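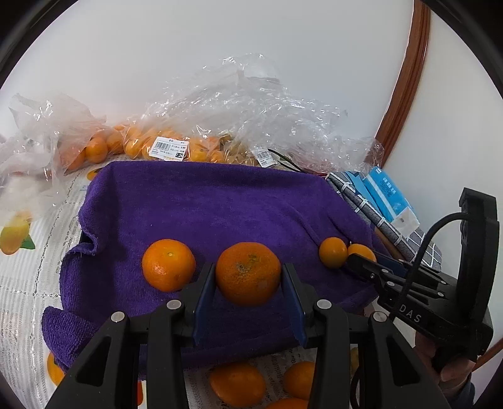 Sorting oranges on a purple towel with a pair of hand-held grippers. The tools are the cheap end of the budget.

Chun-yin Chung has a spreadsheet with 216 rows, and she would like every equipment salesman who calls her to read it before he starts talking. She plans capital spending for Nurier, a fruit packer that has been told for three years running that robot picking is about to pay for itself. Row one is the price of an arm. The other 215 are everything else.

"The first quote is always lovely," she says. "Then I ask who pays for the electrician."

The latest pitch goes like this. You don't have to program the robot any more. Your own people pick up fruit with hand-held grippers, the motion gets recorded, and a model learns from it. The hardware for the recording stage is modest, a pair of grippers and a table, and you can start on Friday. The arm comes later, once the software is ready.

I like parts of this. Oranges are a fair test of a gripper, with skins that mark and sizes that vary in the same bag, and having a person hold the tool is a quick way to find out whether the pads suit the fruit. If they don't, you've spent very little. But "later" is carrying a lot of weight in that pitch, and I have yet to see a quote that puts a number beside it.

Ask what the recording costs in wages. Kimen, which supplied one of the three bids Chung showed me, suggests 2,000 demonstrations per product before training begins. It doesn't say whether a navel and a mandarin are one product or two. It doesn't say who redoes the work when the bags change, or the table does. Chung allowed 1,566 paid hours in her version of the budget, counting setup, breaks and the sessions that get thrown out. The salesman's version had a line called "operator time" and no figure next to it.

Then there are the spares. Gripper pads wear. Cables get pulled. One bid included a single set of replacement pads for the first year, which is the kind of thing you write when you have never watched a packing shift. Tinness, a rival bidder, quoted pads by the box but wouldn't hold the price past June.

Siu-ming Wu has been through all this already. He ran the maintenance side at Tam when it bought its first picking cell, and he is gloomier than Chung. His rule is to take the vendor's integration estimate and add a second one of the same size. "They're good engineers," he told me. "They just price the day it works."

Wu would also like buyers to settle the ownership question early. If your staff make the recordings, do you keep them when you change suppliers? Two of the three bids in Chung's folder are silent. The third says the data will be "jointly held," a phrase her lawyer has circled twice.

What would I sign? A small contract for the recording stage alone, with the arm priced now and a fixed date to walk away. A success rate measured on your own fruit, blemished pieces included, at your own line speed. And a payback worked out on the current wage bill — the brochure figure tends to assume a night shift that plenty of packers don't run.

Chung's own sheet puts payback at around 10 years, against a machine she expects to replace well before that. Kimen has asked for a meeting to go over her assumptions. She has agreed, and has asked them to bring the electrician's quote.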